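Binik: a homework help desk run by students, for students

Project report, second-year Community Learning stream
Renata Daza and Mark Anthony Tiongson

Why we picked this

Both of us were the kid who nodded along in maths and then went home with no idea what had just happened. Renata had an older cousin to ring. Mark Anthony had a library card and a lot of patience. When our course asked for a project that would be useful to somebody outside the classroom, we knew within one lunch break what we wanted to do (and we argued about the name for much longer than that). Binik is a free after-school help desk for Years 7 to 9, run twice a week out of the Vergara Learning Centre.

How it worked

We opened in September with a folding sign and a sign-up sheet. A session ran for 30 minutes, one student with one helper, and the student chose the topic. We didn't write lesson plans. The helper asked to see whatever was due next and started there, which sounds loose, but it meant the first five minutes were always spent on something the student cared about!

We recorded every session on a one-page form: the subject, what the student was stuck on, and one thing to come back to. Our budget was $120, and nearly all of it went on exercise books, whiteboard markers and fruit. The fruit was Renata's idea and it was brilliant. Hungry people can't do fractions.

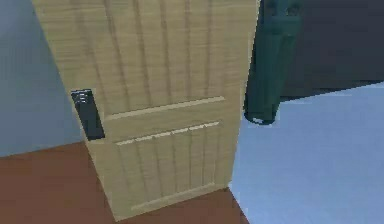 Bookings were harder than tutoring. We began with paper, moved to a shared spreadsheet, and ended up on Porix, a small scheduling tool that our supervisor's department already had access to. Porix let parents choose their own times and sent a reminder at 3 pm. Missed sessions dropped off quickly once it was running, and we wish we'd organised it from day one.

What we found

We ran 100 sessions in total. Maths was the favourite by a long way, then English essays, then science. What surprised us most was how often the trouble was in reading the question. Students who could solve an equation happily on the whiteboard would freeze when the same equation was buried in a story about train tickets. We started asking everyone to read the question aloud and say it back in their own words, and we loved watching how much that changed.

What we would change

More training for helpers before opening. Ours was one afternoon, and we spent too much of it on the forms. We'd also like a quieter spot for essay writers, and a proper handover when a student moves from one helper to another.

The centre at Imevby has asked to try the same set-up next term, and we've given them our forms and the shopping list.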